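Hand-held grippers: left one loses tracking halfway through, right one is fine

Posted in Robots & Automation > Faults

Zerrin Eren
We record table tasks with a pair of hand-held grippers, each with printed square markers on a white cube. The current task is pressing keys on a calculator, so you can imagine the glamour. For the last 20 takes the right gripper has tracked beautifully. The left one starts well, then its position jumps sideways, and on playback the arm goes for the calculator like it owes it money. On one run it closed on the table edge and cracked a finger. No one was near it, but I would like to keep it that way. I have swapped batteries and rerun the Solanki calibration, same result. What am I missing? Pictures at the bottom.

Nilton Castaño
Stop playing anything back on the arm until this is sorted. Run it in the viewer only. If you must use the arm, cap the speed and keep a hand on the stop.

Then look at what your left wrist is wearing. I lost most of a May to a steel watch that threw glare at one marker whenever I turned my hand. Take it off, do 3 takes, compare. While you're at it, check the markers for lifting corners. Ours were printed on glossy label stock and under tube lights they went white at certain angles - matte paper fixed nearly all of it. If the jump survives both, swap the cubes left to right and see if the fault moves with the cube. If it does, reprint. If it stays on the left, it's the mount or your settings.

skekar_bench
had this, turned it off and on, fine now

Zerrin Eren
Watch off, three clean takes. Put it back on out of spite and the jump came back on the second one. I have also reprinted the markers, and ordered a new finger from Losteo, who want 13 for the part and apparently the rest of my budget for shipping. Arm stays off until I have a full clean set. Thank you Nilton. Skekar, I did also turn it off and on.
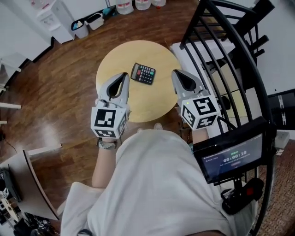
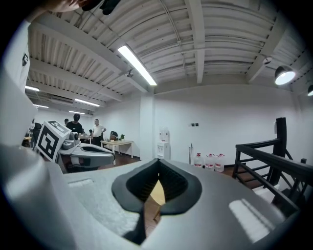 Last edited Mar 27, 2020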